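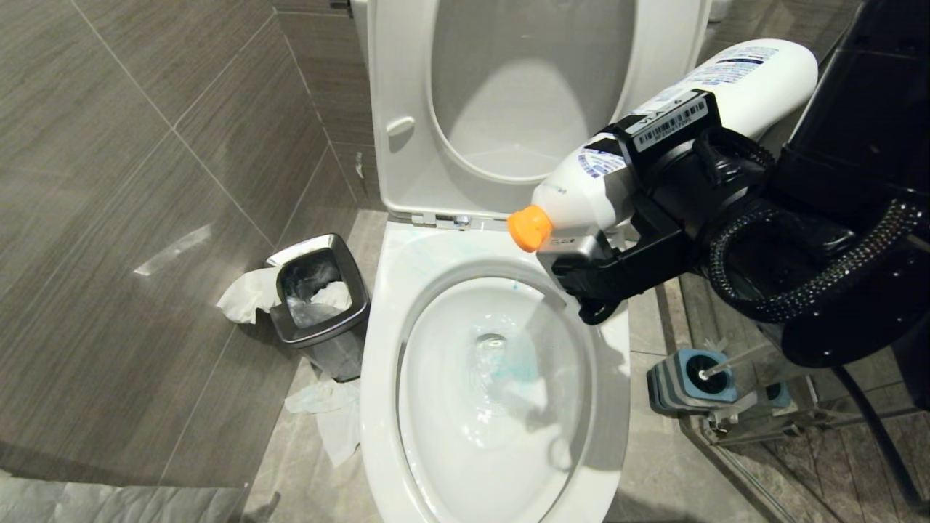
A bottle of cleaner is held over a toilet bowl with the seat and lid raised.

Households in Grurnbridge will be asked to cut back on water from October 12, 2025, after a dry September left the Bivura reservoir well below its usual level for the time of year.

The town's water company, Tanabe, said the request is voluntary and covers 900 homes on the north side. Another 200 in Dillberg, which share the same main, will get a letter this week.

Kwaku Gyamfi, who runs supply for the company, said there were no plans for a hosepipe ban. "We are asking people to look at what they use indoors first — toilets, showers, taps left running," he said. "Leaking cisterns are the one we see most."

Residents can collect a free leak test strip from the library on Mill Lane. The strip goes on the back of the bowl, above the water line, and is left overnight with the toilet unused. If it is wet in the morning, the cistern valve probably needs replacing.

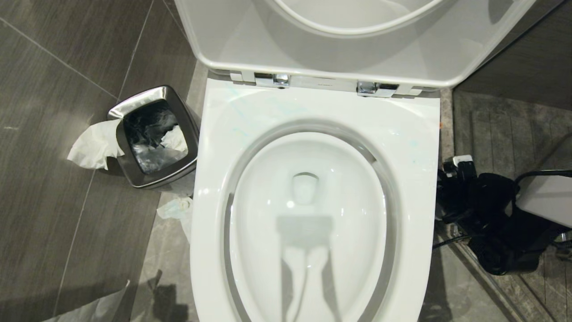
**Local news | Homes and water**

Tanabe will fit new valves at no charge for customers on its low-income tariff. Others can book a visit for a fixed fee, to be taken off the next bill.

Hiyori Noguchi, who lets two flats above the bakery, said she had already asked for both to be checked. "One of them has been hissing since spring," she said. "The tenant got used to it."

Work on the cracked main under Station Road, blamed for part of the loss, is due to take six weeks. The road will stay open in one direction — traffic lights go up on the first morning — and the bus stop outside the post office will move to the car park entrance.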